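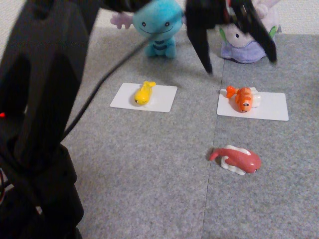

## Pre-purchase inspection: floor-level pick station, arm and gripper

Prepared for the equipment budget review, July. Inspector: Helmi Pesonen. Status codes: OK, FIX (correct before order), COST (carry a line in the budget), OPEN (waiting on a supplier).

The plan is to replace the present arm and gripper and keep the station on the floor. Two quotes are in, one from Gatora and one from Casuvard. Lindqvist quoted on cable management and guarding only. The checklist applies to the present station, and each comment says what the finding means for the order.

### 1. Work surface

- [x] **1.1 Floor covering intact, no lifted edges.** OK. Gray carpet tile. Walked the whole area in socks and found no loose corners.
- [ ] **1.2 Tile seams outside the pick area.** FIX. A seam runs through the working area, to the right of center. Either shift the station or lay one continuous mat. Skilby sells a mat in the right width; see line 4 of the budget table.
- [x] **1.3 Surface color gives enough contrast for the test objects.** OK. Yellow, orange and red items all stand out against gray. Black items haven't been tried and should be before acceptance.
- [ ] **1.4 Surface height known to the controller.** OPEN. Carpet compresses under load. Gatora asks for a rigid reference surface during setup, Casuvard doesn't mention it. Ask both in writing.

### 2. Placement cards and test objects

- [x] **2.1 Cards flat, corners rounded.** OK. White, no curl. Replace when scuffed.
- [ ] **2.2 Cards fixed in position.** FIX. They are laid down by hand and the left one sits at a slight tilt. For the acceptance test we need marked positions, otherwise the two suppliers will be tested on different layouts. Low-tack tape is enough.
- [x] **2.3 Test objects small, light and free of sharp edges.** OK. Toy sushi and fish. A dropped one does no harm.
- [ ] **2.4 Start position written down for each object.** FIX. Two objects on cards and one directly on the carpet is a good starting layout, because it covers both surfaces. Put it in the test sheet with a sketch.
- [ ] **2.5 Glossy objects included.** COST. The yellow fish throws highlights. If the new unit comes with its own camera, the test must include this object under the room lights as they are. Casuvard lists a diffuser as an extra. I have carried it as optional.
- [x] **2.6 Soft objects stored clear of the travel path when not part of the test.** OK with comment. The plush toys belong at the back edge of the floor. Add them to the test sheet if we want large soft items covered, and state which ones.

### 3. Arm

- [x] **3.1 Housing free of cracks, covers seated.** OK. Checked with power off.
- [ ] **3.2 Indicator light meaning posted at the station.** FIX. The red light on the housing is easy to see, but the meaning is only in the manual. Print a card and put it at eye height.
- [ ] **3.3 Cables secured along the arm.** FIX and COST. A thin black cable hangs free and runs diagonally down across the work area. It can snag on an object or on the arm. Lindqvist quotes clips and a sleeve as a kit. The kit fits either new arm, so it can be ordered now and moved over later.
- [ ] **3.4 Emergency stop within reach of the operator.** OK for one operator. With two people present the second can't reach it. COST: second stop button, priced by both suppliers.
- [ ] **3.5 Travel limits set and tested.** OPEN. Limits are set in software. Nothing marks them on the floor. Tape the outline on Thursday before the next run.

### 4. Gripper

- [x] **4.1 Fingers straight, tips undamaged.** OK. Checked against a steel rule.
- [ ] **4.2 Opening wide enough for the largest test object.** OPEN. The toys are no problem for the present fingers. The plush items have not been measured.

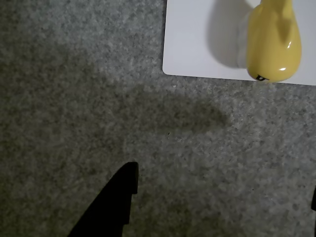 - [ ] **4.3 Finger clearance to the surface.** FIX. Clearance is judged by eye at present. Write a minimum into the test sheet and check it with a feeler gauge at both ends of the travel, over carpet and over a card. The card adds its own thickness and the two readings should be logged separately.
- [ ] **4.4 Spare fingers on hand.** COST. None in the drawer. Gatora includes one spare pair, Casuvard sells them singly. Buy two pairs whichever way the order goes - a long, tapered finger is the first part to suffer if the arm comes down too low.
- [ ] **4.5 Finger color.** Comment only. Matte black on both sides. No glare, but the edges are harder to judge in dim light. Ask whether a light-colored tip is available at the same price.

### 5. Budget table

| Line | Item | Source | Status |
|---|---|---|---|
| 1 | Arm with controller | Gatora or Casuvard | Two quotes in |
| 2 | Gripper, spare fingers (two pairs) | Same as line 1 | Quote in |
| 3 | Cable kit | Lindqvist | Ready to order |
| 4 | Continuous mat | Skilby | Ready to order |
| 5 | Second stop button | Same as line 1 | Quote in |
| 6 | Diffuser | Casuvard | Optional |

Quotes are valid for 30 days. Gatora gives 12 weeks for delivery. Casuvard has not committed to a date, and I would not compare the two on price until it does.

### 6. Before the order is signed

1. Close all FIX items in sections 1 to 4.
2. Get written answers on 1.4 and 4.5.
3. Measure the plush items for 4.2.
4. Run the acceptance layout 30 times on the present arm and log every pick. A new arm that can't match 29 good picks on the same layout is not accepted.
5. Confirm who pays return freight if the unit is rejected. Neither quote says.

Lines 3 and 4 can go ahead without the rest. Send corrections to Helmi Pesonen before Thursday.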